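# Planner clears the scene, arm still brushes the bin wall -- where do you put the margin?

**Board:** Motion planning and control
**Replies:** 9

---

**tkessel_pd** wrote:

Long one, sorry. KUKA arm, parallel gripper, bin picking with mixed objects. The bin is a big deep one with walls on all four sides. Fixed camera looking down at it, depth comes from that same side. Pipeline is the usual:

1. segment and propose grasps
2. filter grasps by score and gripper collision
3. plan approach with RRT-Connect against an octree plus a mesh of the bin
4. shortcut and time-parameterize
5. execute, close, retract straight up, go to drop

In September we moved from planning against raw points to an octree and the rate of protective stops went way down. Good. The ones that are left almost all happen in step 5, on the retract, when the target is near a wall. The planner says the path is clear. The arm then touches the wall, or the cable bundle does, and the force threshold trips.

Last batch was 1,920 attempts. 66 of them ended in a stop on retract. I went through the logs for every one and the planned path had positive clearance in all of them.

Things I have tried:

- padding the bin mesh by 17 mm. Stops nearly vanish, but then anything close to a wall has no valid grasp and gets left in the bin forever.
- padding only the arm links. Same thing, slightly less bad.
- slowing the retract to 60 percent. No change I can measure.

So where do people put the margin? On the world, on the robot, or in the cost?

---

**gridlock** wrote:

In the cost. Hard padding turns a preference into a constraint and you found out what that does. Plan with a small hard pad, then run an optimizer over the result with a clearance term that falls off over a few centimeters. Near the wall it accepts what it has to. In the open it stays away.

---

**Mayrhofer_cell3** wrote:

Before anybody adds an optimizer: what is in your collision model? You said "or the cable bundle does." Is the cable in the model?

If it isn't, your planner is giving you a correct answer for a robot you don't have.

---

**tkessel_pd** wrote:

It is not in the model. We have the vendor link meshes plus a box for the gripper. The box is generous at the fingers and tight at the wrist, where it was drawn to match the flange.

I can split the stops by direction of contact force. Less than half look like the fingers or gripper body. The rest are higher up.

---

**gridlock** wrote:

Then it's two problems. The cost term still fixes the first one.

I wouldn't model the cable. It moves. Whatever shape you draw is wrong at the next wrist angle, and you'll be tuning it forever.

---

**Mayrhofer_cell3** wrote:

Disagree. You don't need the shape of the cable, you need a volume it stays inside. We did this on a cell in Lindville with three capsules, two fixed to the link above the wrist and one fixed to the wrist. Took an afternoon. Jog the wrist through its range, look at where the cable goes at the extremes, wrap capsules around that. It's conservative but it's conservative in the right place. Padding every link is conservative everywhere.

The other thing it gives you is that the planner starts choosing between the two gripper orientations. A parallel gripper grasp can be flipped 180 degrees and the fingers don't care. The cable side cares a lot. If your grasp filter keeps only the best-scoring one of each pair you are throwing away the fix before the planner sees it.

---

**tkessel_pd** wrote:

Checked. The grasp sampler does dedupe symmetric pairs. It keeps whichever has the smaller wrist travel from home. That's in code I wrote two years ago and forgot about.

---

**vluethi** wrote:

Vinzenz Lüthi here, I look after the planning side of the picking stack at Predmont. We have the same class of setup, so a few notes.

First, I agree with capsules. Attach them as collision bodies to the link and list the allowed self-collisions explicitly. If you let the setup tool generate the allowed list by random sampling it will decide that the capsule and the wrist "always collide" and disable the pair, fine, but it may also disable capsule against gripper, and you want that one.

Second, look at your retract. "Straight up" is usually a Cartesian interpolation that gets checked at a fixed step. Ours was checked at the waypoints only and only for the gripper, because whoever wrote it treated it as part of the grasp and left the planner out of it. Log which bodies are in the check for that segment. My guess is that yours is missing the upper links.

Third, the held object. Once the fingers close, whatever is between them has to be attached to the gripper in the planning scene. We attach a cylinder from the grasp width and the segmented height. It's crude. A long tool leaning on a wall will still stick out of it.

Our bin at the moment, with the arm in. The stuff along the left wall is what our logs flag the most. The cable goes out past the wrist on that side and comes back around, so the wrist pointing the wrong way costs you a lot of room.
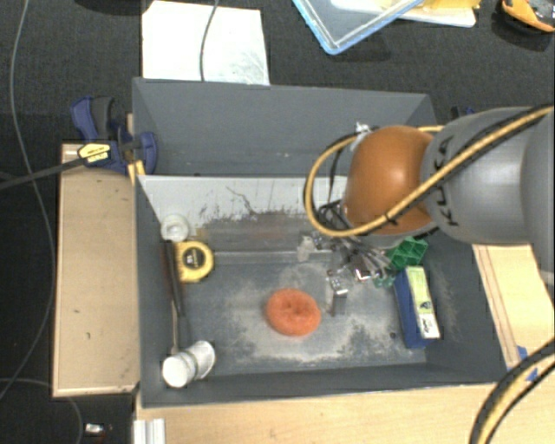

*KUKA arm in the test bin, cable looped out to the left of the wrist joint.*

On this layout the orange ring on the floor plans either way round. The tape measure and the dark-handled tool are the ones where I'd expect the flip to matter. The clamp on the bin edge at upper left also has to be in the world model. It was missing from ours until we switched from the CAD bin to a scanned one. The octree had it some of the time, depending on what the camera could see past the arm.

---

**tkessel_pd** wrote:

Thanks, this is very useful. On your second point, you're right. I dumped the body list for the retract check and it has the gripper box, the flange, and nothing else. The step is 10 mm so that part is OK. I'm a little embarrassed at how long I blamed the octree.

Question on clamps and similar. Do you leave the octree on for the area outside the bin, or only trust the scan there?

---

**vluethi** wrote:

Scan for everything fixed, octree cropped to the inside of the bin. Outside the bin the octree kept picking up the arm's own cable as an obstacle and the start state would be in collision. Self-filtering uses the same model you plan with, so cable points that aren't covered by a body don't get filtered. When you add the capsules that gets better also.

If people move things near the bin you need something else for that. We rescan when the setup changes.

---

**gridlock** wrote:

"Rescan when the setup changes" means somebody has to remember. I'd keep the octree on outside the bin and fix the self-filter. A stale scan is worse than a noisy octree because it fails silently.

---

**vluethi** wrote:

It's a fair objection. We compare the live depth to the scan once at startup with the arm parked and refuse to run if too many cells differ. It catches a moved clamp. It doesn't catch a thin gray cable on a dark floor, but the arm isn't going down there.

---

**Mayrhofer_cell3** wrote:

Either works. Just don't mix them without deciding which one wins when they disagree. We had a scan saying free and an octree saying occupied, and the planner took the union, and we got "no valid plan" on one side of the bin for a week.

---

**tkessel_pd** wrote:

OK, plan on my end, in order:

- stop deduping symmetric grasps, pass both to the planner
- full robot in the retract check
- capsules for the cable, allowed-collision list by hand
- attach the held object
- crop the octree, compare to scan on startup

I'll leave the cost term until I see what's left. I'd like to change one thing at a time on this so I know which one did it. Will rerun the same batch size.

---

**gridlock** wrote:

You'll want the cost term.

---

**tkessel_pd** wrote:

Probably. Here is the dedupe change, in case anyone has the same sampler:

```python
def expand_symmetric(grasps):
 out = []
 for g in grasps:
 out.append(g)
 out.append(g.rotated_about_approach(math.pi))
 return out
```

Planning time goes up since there are twice as many goals, but RRT-Connect with a goal set handles it fine. I pass them as one goal set and don't loop over them. First few runs it picks the flipped one a lot more than I expected near the left wall, and the wrist path to drop is longer. Somebody will complain about cycle time.

---

**Mayrhofer_cell3** wrote:

Check your joint limits on the last axis before you let it run unattended. With the flip you can end up close to the limit at the grasp and then the move to drop has to unwind all the way around. We penalize goal configurations by distance to the limit. Simple quadratic, nothing clever.

Also the cable doesn't like the full unwind.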